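Prama Countertop Toaster Oven Review: Is It Worth the Counter Space?

I bought the Prama in February to replace a Zesex that had lost its bottom heating element. I cook for two people, and the big oven takes too long to heat for a couple of chicken thighs. The Prama cost me 102 dollars with shipping. I have used it nearly every day.

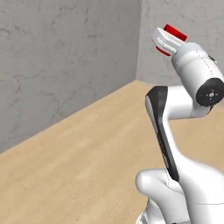 Heating and cooking

Toast comes out even on the middle rack setting. On the low setting the back row gets darker than the front, so I turn the bread once. Frozen fries take a few minutes longer than the bag says. Baked potatoes are very good. The timer dial has to be turned past 5 and then back for short times, and the manual does mention this, on the last page.

Fish is the weak point. The broiler runs hot on the left side and I have burned one end of a salmon fillet twice.

Size and placement

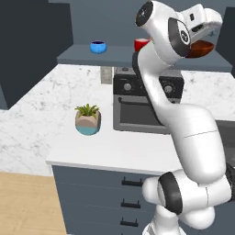
The manual asks for open space on all sides, and the top gets hot enough that I keep nothing on it. This matters if your kitchen is short on counter. A potted plant on the counter to the left of a toaster oven looks nice, but I would move it well clear before using the broiler. A shelf above the oven is fine for bowls and mugs as long as you don't have to reach over a hot top to get them.

The cord is short. Mine just makes it to the outlet.

Cleaning and storage

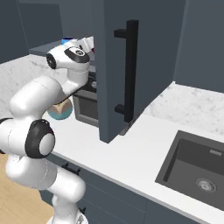
The crumb tray slides out from the front and goes in the sink. The rack and the baking pan are harder to find a home for, and I ended up standing them on edge in a cabinet. If yours has a tall door like the dark gray one here, check that it can open all the way with the oven in place. I had to shift the Prama toward the wall before mine would clear.

Compared with others

The Kamolrat is 67 dollars and makes toast just as well, but the door felt loose in the store. The Gromance has a better broiler and a light inside, and it is a lot wider. For two people I would still buy the Prama. For a family of four I would get the Gromance.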